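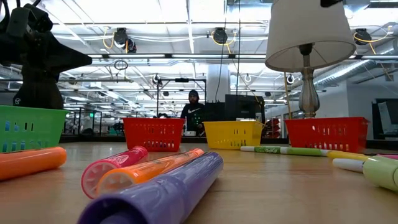

Report no. 3 | page 1

**Trasasus thread supply project: progress to 4 September 2025**

Prepared for the Breltumport Small Trade Fund by the project office.

## 1. Position against plan

The grant covers the sourcing, testing and online sale of polyester machine embroidery thread under the Goline name. Work packages A (supplier selection) and B (sample testing) are closed. Package C (stock and listings) is open and running behind plan. Package D (returns and after-sales) has not started.

The delay in C comes from the second delivery from Maldonado, which was held at the port with an incomplete packing list. The corrected list was accepted in July and the goods were released without further charge. Storage fees for the period were paid from the contingency line.

## 2. Stock

| Item | Status |
|---|---|
| Spools ordered | 2,043 |
| Minimum needed to open the listing | 2,000 |
| Spools held back for checking | 400 |

The order total includes spare spools supplied against the breakages recorded in the first delivery. The held spools are all from one dye lot. Their labels carry a shade code that does not match the card. The thread itself is within tolerance for weight and length, so relabelling is proposed in place of return. Maldonado has agreed in writing to supply the labels.

The listing cannot open until the held spools are released, as the remaining stock is below the minimum.

## 3. Testing

Samples were run on a domestic machine and on a single-head commercial machine at the usual speed for each. Breaks were logged per design and not per spool, which makes comparison with the previous report difficult. The log sheet has been changed.

- Colour fastness to washing: passed, all shades.
- Colour fastness to rubbing: passed, except the darkest navy, which is to be retested.
- Winding: acceptable. Loose ends on the pastel shades.

## 4. Listings

Product text has been rewritten. Length is now given in metres first. The earlier text gave the spool count in the title and the length only in the notes, and this was the main source of buyer questions during the trial. Delivery times are stated as a range. Shade names follow the printed card.

## 5. Spending

Spending on A and B was within budget. C is expected to overspend slightly on carriage. No change to the total grant is requested.

## 6. Decisions needed

1. Approval to relabel the held spools.
2. Approval to move the unspent testing money to carriage.
3. A revised end date for package C.

The retest result for navy will be sent separately as an annex.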